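ホーム 話題を検索 通知 メッセージ ブックマーク プロフィール

1/ 大家さんのKerstin Strömbergさんから古い料理ノートを譲っていただいたので、今日は少し長くなりますが、発酵パンの話を続けて書かせてください。お茶でも飲みながら、のんびりお付き合いいただけたらうれしいです。

2/ ノートの最初のページは、ライ麦のパン。材料は粉500グラムに水と塩、それから元種だけ。字がとてもきれいで、余白に「急がないこと」と鉛筆で書き足してあるんです。もう、その一行だけで好きになってしまいました。

3/ わたしはせっかちなもので、初めて焼いたときは元種が元気になるのを待ちきれず、ずっしり重たい、れんがみたいなパンになりました(それでも薄く切ってバターをたっぷり塗れば、ちゃんとおいしく食べられましたよ!)。

4/ 二回目は、友人のAbena Asanteに電話で相談しました。彼女はWandmontの小さなパン屋で働いていた人で、「粉を変える前に、まず置き場所を変えてみたら」と言うのです。そこで台所の窓ぎわから、食器棚の上の段へお引っ越し。次の朝、瓶のふたがぽこんと持ち上がっていて、思わず声が出ました。

5/ 元種のお世話は、毎朝同じ時間に粉と水を足してよく混ぜる、それだけのことです。でもこの「それだけ」が、旅行や寝坊があると案外むずかしいんですよね。留守にするときは冷蔵庫に入れて、帰ってきたら二、三回続けてごはんをあげると、だんだん機嫌を直してくれます。 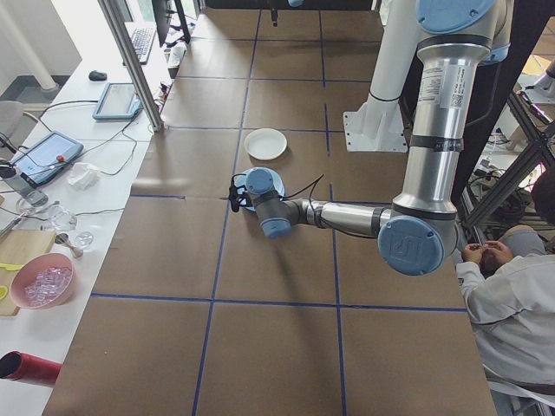
6/ 【こね方について】
ノートには「手にくっつかなくなるまで」とありますが、ライ麦の生地はいつまでたってもくっつきます。わたしは水でぬらした木べらでまとめて、そのまま型に入れてしまいます。表面もぬれたスプーンの背でなでれば、なめらかになりますよ。

7/ 【待つ時間】
布をかけて6時間。冬の台所だともう少しかかる日もあります。その間に洗濯をして、買い物に行って、本を読んで、のぞきに戻る。のぞいてもふくらむのが早くなるわけではないのに、つい何度も見てしまうんですよねえ。

8/ 【焼くとき】
オーブンはしっかり予熱して、最初の15分は高めの温度、そのあと少し下げてじっくりと。焼き上がってすぐ切りたくなりますが、ライ麦は一晩おいたほうが断然おいしいです。これは家族にも厳しく言い渡してあります(夜中に端っこがなくなっていたことは一度あります)。

9/ 前にキャラウェイのことを聞いてくださった方、お返事が遅くなってごめんなさい。わたしは小さじ一杯を軽くつぶして入れています。香りが苦手なら、炒ったひまわりの種もよく合いますよ。

10/ ノートの後ろのほうには、6月に作るルバーブのジャムも載っていました。このパンにのせたらどんなにいいでしょう。近所のお店ではあまり見かけないので、苗から育ててみようかと植木鉢を洗い始めたところです。うまく育ったら、また写真を載せますね。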